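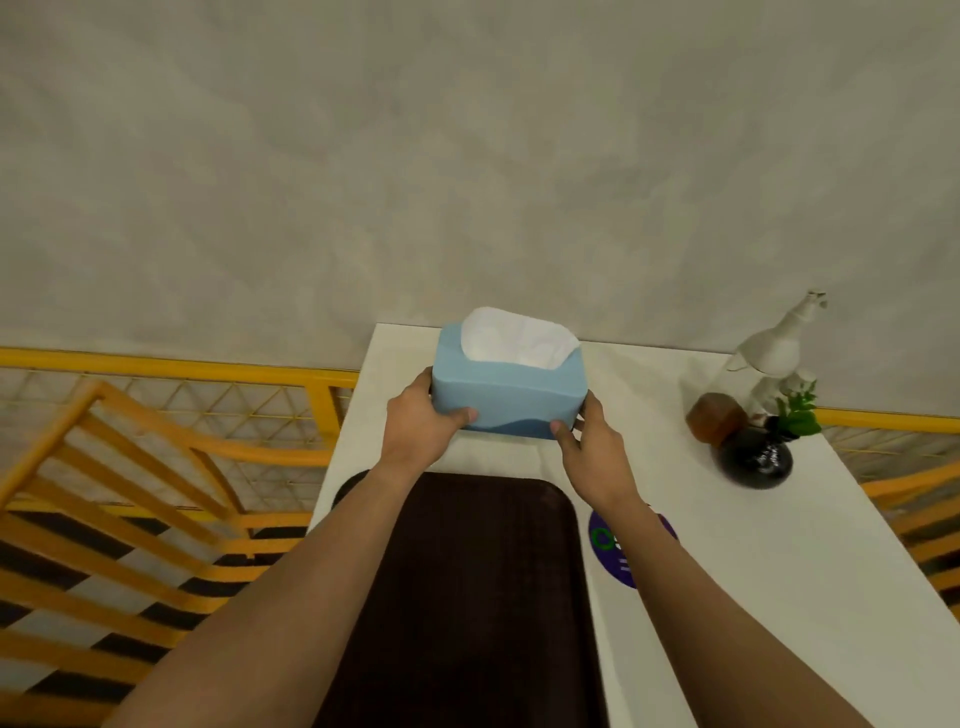
Splitting table-clearing episodes into subtasks

gcamacho
I'm labeling hand video for a subtask segmenter and the boundaries keep sliding. We have 363 clips through Jiststead and my model puts the end of "hold tissue box" up to 12 frames away from my labels. Hand keypoints only, no object track. Should I smooth more?

Fadetti
No. Smoothing moves the boundary too. Use contact: a segment starts when the fingers touch and ends when they leave.

yt_liao
Contact alone won't do it. Take the brown tray – both hands can lie flat on the rims with the fingers spread, and a contact rule calls that a grasp.
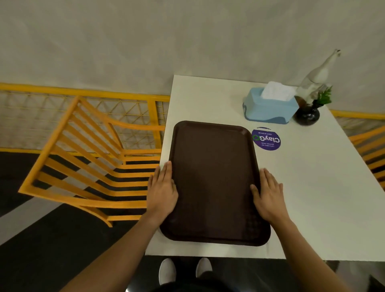

I add finger closure and object speed to the rule. Hands touching with no object motion for 200 ms gets the label "rest", and the planner skips it.

Fadetti
200 is too short. Someone holding a box still in the air would be "rest" as well. I use 900.

yt_liao
That's what closure is for. At 900 you lose every short pause.

gcamacho
Tried closure plus speed at 200. Tray clips look better, tissue box still drifts when the thumbs are hidden. Will add an object track and post numbers in September.

– Gumaro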